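Preguntas frecuentes: servicio de alojamiento temporal Vedonham

Última actualización: 2020-08-25

La presente página recoge las consultas más habituales de los arrendatarios de las residencias Jukwood y Clendale. Su contenido tiene carácter informativo y no sustituye a las condiciones particulares de cada contrato.

¿Qué incluye el alojamiento?

Todas las unidades se entregan amuebladas. El inventario detallado figura como anexo del contrato y debe devolverse firmado en un plazo de 5 días desde la entrega de llaves.
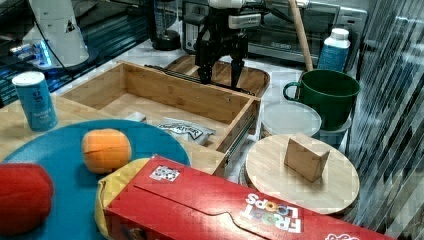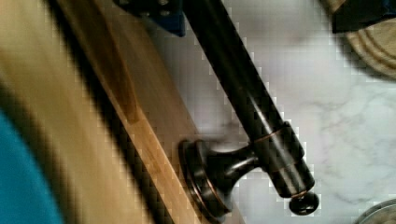
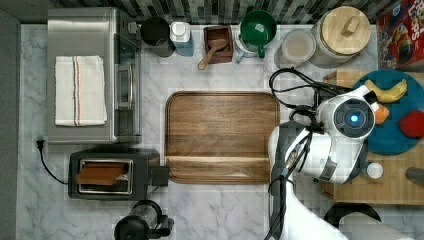 ¿Cuál es el importe de la fianza?

La fianza asciende a 565 euros por unidad, con independencia de la duración de la estancia. Se abona mediante transferencia bancaria antes de la firma del contrato y no podrá aplicarse al pago de la última mensualidad.

¿Cuándo se devuelve la fianza?

El reembolso se ordena una vez realizada la inspección de salida y liquidados los consumos pendientes. El arrendatario recibirá por correo electrónico el desglose de las cantidades retenidas, en su caso, y dispondrá de cuatro días hábiles para formular alegaciones.

¿Qué suministros están comprendidos en la renta?

Agua, calefacción central y recogida de residuos. La electricidad se factura aparte según lectura de contador. En la residencia Clendale, la conexión a internet se contrata directamente con el operador.

¿Puedo prorrogar mi estancia?

Las solicitudes de prórroga se presentan por escrito en la oficina de administración, edificio Pruvost, despacho 64. Quedan sujetas a disponibilidad. Los contratos que vencen en febrero se tramitan con prioridad por coincidir con la renovación anual de plazas.

¿Se admiten animales de compañía?

Únicamente en la residencia Jukwood, previa autorización escrita y presentación de la cartilla sanitaria vigente. Los perros de asistencia se admiten en ambas residencias.

¿Cómo comunico una avería?

A través del formulario de incidencias del área privada, indicando residencia, número de unidad y teléfono de contacto. Las fugas de agua y los cortes de suministro eléctrico deben notificarse por teléfono al servicio de guardia. Las reparaciones derivadas de un uso indebido correrán a cargo del arrendatario.

¿Está permitido el subarriendo?

El contrato prohíbe la cesión y el subarriendo, total o parcial. Su incumplimiento es causa de resolución.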